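News from the Corkerwood workshop: the kitchen arm, winter update

Many of you have asked how the kitchen arm is coming along, usually while I have a mouthful of something at the tea table, so I promised I would sit down and write it up properly. For newer members, this is the build that Tatu Ndung'u and Oskari Honkanen started at the back bench in November, with the very reasonable wish of having a robot clear up after supper. It has grown a bit since then (don't they all!) and there are now several of us tangled up in it.

The big change this winter is that we do most of our practice in simulation. Oskari put together a little kitchen on the shop computer, with a microwave, a dish rack and a gray countertop, and we try things there before we let the real motors anywhere near a real plate. I was doubtful, I admit, being the sort of person who likes to hear a gear turn. But it does mean that three of us can argue about a grip for a whole evening and go home with all our crockery. 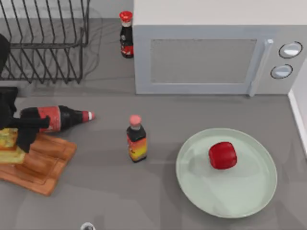 Corkerwood, 5th February

The soda bottle has been our hardest customer. Standing up, it's easy enough, but lying on its side like that, the fingers have to come in over it at just the right angle, and the cutting board sits close by with that yellow spongy slab on it, which I have been calling cornbread and Tatu insists is cake. Lwazi Hlongwane spent most of last month on the approach path alone. His current version brings the gripper down more slowly and opens the fingers wider than you would think sensible, and I must say I like the look of it.

The small sauce bottle with the pink cap is next on the list. It stands out in the open, so getting at it should be simple, but it is narrow, and our finger pads were cut for fatter things. Jovita Maldonado has offered to print us a softer set, and she has a drawer full of samples if you'd like to come and squeeze a few and give her your opinion. After that comes the red thing on the green plate (pepper or tomato, the vote is still open), and picking it up without dragging the plate along with it.

On the real bench, progress is slower but it is progress. The shoulder joint has been rebuilt with the better bearings, the wiring finally runs through the arm instead of around it, and the emergency stop button has moved to where a person can reach it without leaning over the works. We have spent 282 dollars from the project jar so far, most of it on motors. One elbow bracket is still held on with a clamp from the woodworking side, and I do know who it belongs to, and it will come back.

We could use another pair of hands, especially anyone patient with small screws or comfortable with Python. You don't need to know a thing about robots; I certainly didn't. We also need a power supply for the second arm, so if you have one sitting in the garage, please leave it on the shelf by the back bench with your name on it, and Oskari will give you a call.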